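Can it do the chores yet? Short answer, some of them, slowly

Quick one this issue as I am writing it between two meetings and the print deadline was this morning. Sorry Nadine.

So. Lavanya Alva and I went over to the Vinport workshop to see how the Kotanero trials are getting on. You'll remember the piece we ran back in October, when the whole thing was towels. Towel folding, 63 towels, one long afternoon, most of them ending up as a sort of parcel. Plenty of you wrote in. Erhan Çetinkaya wrote in twice.

Towels are still going, in the other room. Better than they were. A hand towel comes out square now if it starts out fairly flat, and a bath sheet is still a fight. Fitted sheets — no. Don't ask. Jiahui Liao runs the laundry side and says she can't fold one either so she isn't going to be hard on it.

The shop-floor jobs were what we'd really come for. Sorting screws by length, wiping down a bench, loading a parts washer, and the one everybody crowds round for, patch cables. Sounds dull. Anyone who has stood behind a rack with a torch in their teeth will know why people want it done by something else. Cable is horrible stuff for a machine. It bends, it springs back, it drags the plug round to the wrong angle just when you had it lined up, and then there's the little clip, which only goes one way up.

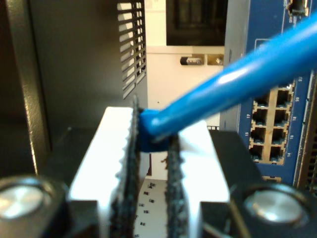
Patch cable work at Vinport: blue lead in the grip pads, switch ports to the right.

Jiahui's numbers, copied off the whiteboard so blame my handwriting if they're off. Out of 18 tries at plugging in, the arm got eight home with no help from anyone. Another four went in after a nudge. The rest missed the port or went in crooked and were stopped. Pulling a cable out is harder than putting one in, apparently, as you have to squeeze the clip and pull at the same time, and they've not scored that one yet.

Is that good? Depends who you ask. Dalal Karaki did rack work for years before she joined Flurkomura and she reckons she'd have the lot done before the arm had finished its first go. She also said she'd happily hand over the night shift tomorow. Lavanya was more taken with the bench wiping, which it does very nicely, right up to the point where someone leaves a mug on the bench. Then it waits. And waits. We moved the mug.

What I keep getting asked is when you can have one at home. Not soon is my guess. A rack stays put and a kitchen doesn't — things get left on chairs, the cat's on the ironing. Washing up is on the list for later in the year, plastic plates only to begin with. Dusting, nobody has touched. Hoovering is already sorted, more or less, if your floor is clear, and whose is.

Issa, the planning tool the group uses to set up each job, gets a new version next month and the cable trial will be run again with it, same rack, same leads. Will put the two sets of scores side by side if I can get a page out of Nadine Awad.

If you have a job you'd like them to try, send it to me by the end of the month. Has to fit on a bench or in a rack, no liquids, nothing alive. Erhan, yours is already in the pile.

Corrections from last issue: the parts washer takes trays, not baskets. And the Flurkomura open evening starts at 8, we had it an hour early, appologies to those who stood outside.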